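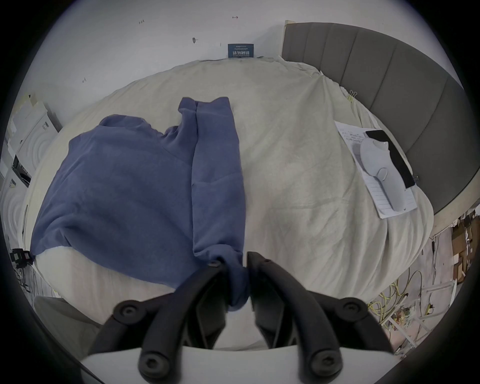 The Mivley laundry demo failed in November, and the company's account of why runs to a page and a half without once using the word "failed." The robot "experienced a grasp retention event." What it did was pull a sweater sleeve until the shoulder seam gave, then go on folding as if nothing had happened, and report success.

I have read the note several times. Catherine Kerr, who runs the program at Mivley, puts the blame on "garment variability." The model had learned from 3,837 recorded folds, she writes, and another 1,000 would likely close the gap.

Maybe. I doubt it.

Think about how those folds get recorded. A person takes a hand-held gripper, closes its fingers on a cuff, and moves the sleeve where it should go. The person feels the cloth go tight through the handle and eases off before anyone watching would know there was anything to ease off from. The camera gets the cuff and the fingers. It gets none of the tug. You can record that a thousand more times and you will have a thousand more videos with the same thing missing.

Angus Geddes, who tested grippers at Parndale for years, told me the seam was the least of it. "It's a sweater. Who cares. But it said the job was done." He's right, and that is the part the note skips. A machine that tears a sleeve and stops is a nuisance. One that tears it and logs a clean run will do the same with a blanket that has somebody's arm under it, and Mivley has already talked about care homes.

Kerr's team says a force limit is "on the roadmap." I would like to know why it wasn't on the robot. Industrial arms have had such limits for a long time, and they aren't exotic.

Until there is one, and until someone outside the company has checked those success logs against the actual laundry, I wouldn't let it near a bed with a person in it.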